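Cloudy plastic basket with small holes – how to get it clear again?

Posted in Kitchen and Storage, 2021-11-05

Bogdan Coman

Hello everybody. I have a plastic basket from Tredormont, the pale blue-gray kind you can see light through. I use it for washed salad and sometimes for grapes. After one year with our hard water it became milky, and I am not sure any more what is dirt and what is only the plastic.

I washed it by hand with normal soap, then in the dishwasher at the low program. No difference. When I pass my finger over the wall it feels a little rough, mostly near the holes.

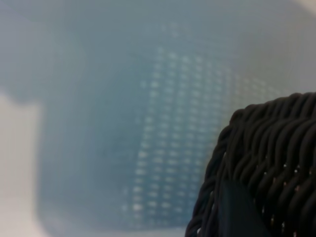
The holes are my second problem. They are very small and rectangular, in many rows, and a toothpick is too thick for them. I tried a needle but I am afraid to scratch. Is there some way to clean all of them together? I don't want to spend one evening with a needle.

Thank you in advance for any advice.

Preda

Rough feeling with hard water is usually limescale. Take 200 ml of white vinegar and the same amount of warm water, more if the basket is big, and lay the basket in it so the holes are under the surface. Leave it 20 minutes, then brush with an old soft toothbrush in small circles, from outside and from inside. Rinse well and let it dry completely before you judge, wet plastic always looks better than it is.

If it is still rough, repeat one time. If it is smooth but still cloudy, then maybe the plastic was made frosted, or the dishwasher has dulled it, and vinegar will not change this. It is fine to keep using it if there are no cracks. Please leave the needle in the drawer.

Nernetti

just buy new one, mine was 4 dollars

Toltetti

I agree with the vinegar. For the holes I use the shower head – strong spray from the back side, so it pushes the dirt out the same way it came in. Don't use the scrubbing powder, I did this with a similar box and it has fine lines everywhere now.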